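**Unit 2 handout: Demonstration visit, Grellby Automation Laboratory**

Students will attend the January demonstration at the Akbulut Building, Room 129. Chi-keung Tsao will present the work cell, and Arturo Caputo will take questions afterward. Please read pages 43 to 80 of the course reader before the visit.

The task to be shown is the assembly of a hamburger from separate ingredients held in open containers. It is a useful case for this course. The parts differ in shape and thickness, and each layer rests on the one before it, so a small error in placing the patty may carry through to the bun.
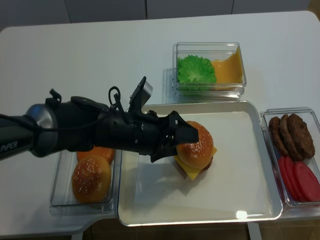 *Figure 1. Two-fingered gripper at the top bun, with cheese and patty beneath.*

During the demonstration, take notes on the following points:

- how the arm approaches a container and how it leaves it
- where the gripper makes contact with each ingredient
- what the operator does when a grasp fails - and how long recovery takes

Written notes are due at the start of the next seminar. Students who cannot attend should contact the Hirnon course office to arrange another time.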